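Our small library gets a new building, and I have some thoughts

2019-02-13

In December the town of Arkham showed the drawings for the new public library on Kodska Street. I went to see them two times, because at the first visit I was too slow with reading and the hall closed. I am not an architect. I only studied building drawing for 3 years when I was young, and after this I worked in a different field. But I still like to look at plans, and I want to write down what I think before the building work begins and I forget it.

The design is from the office Adham, which won the competition against 56 other entries. The library will have 3,288 square meters on four floors. The old one has less than half of this, and every person who tried to find a chair there in exam weeks knows the problem.

What I like most is the entrance. In many new public buildings you come in and there is a very high empty hall, and you feel that you should speak quietly and leave soon. In this plan the ceiling at the door is low, and the room becomes higher only when you walk to the stairs. The newspapers are directly on the left side. My old neighbors, who come mainly for the newspapers, will not need to use any stairs or elevator.

I also like the brick. It is a pale yellow color, a little rough, and similar to the brick on the Adugna market hall across the street. I touched the sample on the table and it felt good in the hand.

Now the things I am less sure about. The reading room has its big windows to the west. In the drawing the light is soft and golden, but drawings always have such light. In summer, at four in the afternoon, I think people will move their chairs to the back wall. There are shades in the plan - thin metal ones, on the outside - and I could not find out if the readers can move them or if a computer does it.

My second worry is the children's floor, at the very top. It has a nice view and a roof terrace with room for plants, but a parent with a stroller must wait for the one elevator. I wrote this on a comment card. The card had space for maybe two sentences, so I used also the back side.

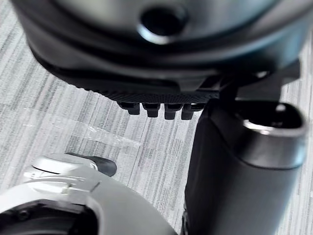
Dark rounded housing, with a textured black plate under it.

The model of the building stays in the town hall until the spring, next to the material samples. The printed booklet is free. They made 2,000 copies and there was still a big pile when I left, so please take one. The floor plans are on the middle pages, and the section through the stairs is on the last page, printed quite small.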